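Odbridge Community Laundry and Clothing Store
Frequently Asked Questions: Donated and Laundered Garments

Last updated 12/18/24

The following answers apply to all households, schools and clubs using the clothing service at Odbridge and the collection point at Perkimby. Enquiries not covered on this page should be sent in writing to the Garment Care Office, for the attention of Valbona Mladenović.

Which garments does the service accept?

The service accepts everyday clothing for adults and children, including jogging bottoms, sweatshirts, school wear, nightwear and light jackets. Sports kit is accepted provided that it carries no personal name. Shoes, belts, hats and soft toys are not accepted at either address.

Should clothing be washed before it is handed in?

Yes. Garments should be washed and fully dry. Items which arrive damp are returned to the donor, as they cannot be stored beside other stock. Ironing is not required.

Do I need to fold my clothing?

No. Clothing may be handed in loose in a bag. All items are shaken out, turned the right way and folded before they are placed on the shelves. Donors are, however, asked to fasten zips and to empty all pockets.

How are garments with an elastic waistband checked?

The waistband is drawn out to its full width and allowed to return. A band which stays slack, or in which the elastic has twisted inside its channel, is set aside for repair. The rows of stitching are then examined along the whole length of the band, inside and out, for broken or pulled threads.

Gathered waistbands of the wider kind, with several rows of stitching, are more difficult to mend than a simple cased elastic. Where one row has failed, it may be restitched. Where two or more have failed, the garment is passed to textile recycling.
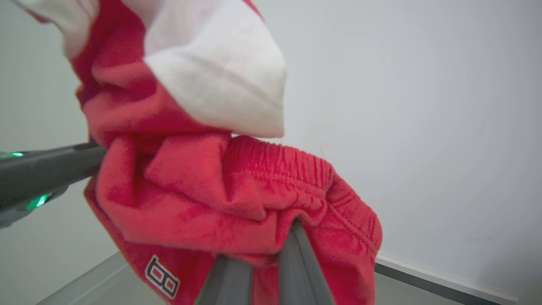
Fleece-backed and brushed fabrics are checked separately for thinning. The seat, the knees and the inside leg are the areas most often affected. Light bobbling of the surface is acceptable and is removed with a fabric comb. Holes of any size are referred to the repair table.

How are red garments washed?

Red garments are washed at 30 degrees with other reds, and are never placed in a mixed load. Any red item whose washing history is unknown is first tested by pressing a damp white cloth against an inside seam. If colour transfers to the cloth, the garment is washed alone until the test is clear.

What about clothing in red and white together?

Two-colour clothing requires particular care. It is washed cold and removed from the machine as soon as the cycle ends. It must not be left in a heap while wet, as colour may pass from the red cloth to the white wherever the two are touching. White panels and linings should be laid flat and smoothed by hand before drying. Bleach is not used on any part of a two-colour garment.

Will a printed or stitched badge be damaged in the wash?

Garments bearing a logo, number or badge are turned inside out before washing and are dried without direct heat. An iron should not be applied to the face of a badge. If pressing is necessary, the garment should be turned inside out and a clean cotton cloth placed between the badge and the ironing surface.

Does the service remove badges?

Small maker's badges are left in place. School and club badges are removed only at the written request of the school or club concerned. Removal may leave a mark on the cloth, for which the service accepts no responsibility.

How should jogging bottoms be folded at home?

Lay the garment face up on a flat surface and pull the waistband straight. Bring one leg over the other so that the outer seams meet. Tuck in the point formed at the seat, then fold the legs upwards towards the waist, first in half and then in half again. Thick fleece may need only one further fold. The waistband should be left on the outside of the finished fold, where the size label can be reached.

Can folded clothing be stored in plastic bags?

For short periods only. Cotton fleece should be kept in a cloth bag, a drawer or an open box. Heavy items should be placed at the bottom.

How is stock labelled?

Each garment receives a paper tag showing its size and shelf number. Adult clothing is kept on shelves 1 to 113 and children's clothing on the shelves which follow. Tags are attached through the care label and never through the outer fabric.

How many items may a household take?

Each registered household may take two bags of clothing at each visit. The bags are supplied at the desk. Additional school wear may be requested in August.

May I return an item which does not fit?

Yes. Items may be exchanged at either address provided that the paper tag is still attached. There is no charge and no reason need be given.

I believe I have donated something by mistake. What should I do?

Please contact Hye-jin Myung at the Perkimby collection point as soon as possible, stating the colour, size and type of garment and describing any badge or label. Unsorted bags are kept apart from shelf stock and can be searched on request. Once a garment has been issued to another household it cannot be recovered.

Telephone enquiries: Odbridge extension 3337; Perkimby extension 352.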